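7. When the Gripper Will Not Let Go (or Will Not Hold On)

This section covers jams, drops and pinched fingers on the Vadent hand-held gripper. Most of them happen with thin objects. Read all of it before touching the jaws, including the parts you feel you already know.

CAUTION: The jaws do not know what they are closing on. Chopsticks and fingers get the same treatment.

7.1 Jaw caught in a crowded holder

A full utensil holder is where fault code 21 likes to live. One stick slides between the linkage plates, and the gripper reports a successful grasp of nothing in particular.

1. Stop. Do not squeeze harder. Everyone squeezes harder.
2. Open the jaws all the way and check whether a stick is standing in the gap between them. 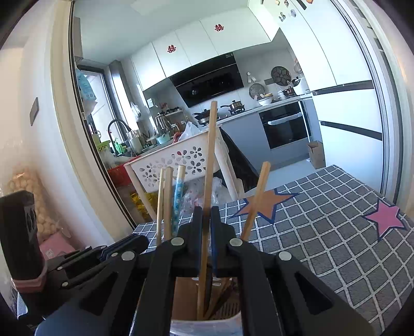 3. Back the gripper out along the line it came in on. If it catches, steady the holder with your free hand, well below the jaws.
4. Look over the pivot pins for splinters. Pick them out with tweezers. Compressed air only moves them to the other jaw.

Note: If code 21 comes back with the jaws empty, see the Garba controller sheet, page 178.

7.2 Thin object slips or spins

Skewers are the usual offenders. The pads meet, the reading looks fine, and the skewer lands on your foot.

1. Wipe both pads with a dry cloth.
2. Bring the skewer upright between the pads and close slowly.

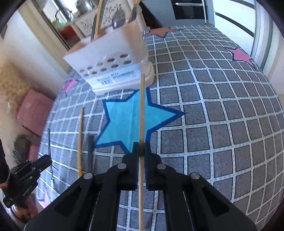 Fig. 7-2. Thin wooden skewer held upright between the pads.

3. Hold for 20 seconds. If the skewer turns or sinks, replace both pads. Replacing one pad is cheaper and does not work.

CAUTION: Keep your face away from the pointed end during the hold test. The earlier edition of this manual left that line out, and we received letters.

7.3 Resetting after a fault

Set the holder on a flat table and bring the open jaws to either side of it before you clear the code. Keep your hand on the handle the whole time.
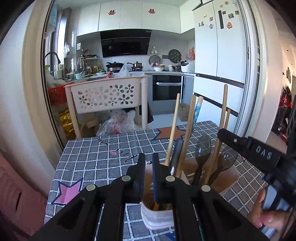 Then press and hold the reset button until the Atelen module beeps twice. One beep means it heard you and disagrees. After 12 failed resets the tool locks itself and has to go back to Dumier, with the pads fitted and the utensils removed.

Revised 5/11/21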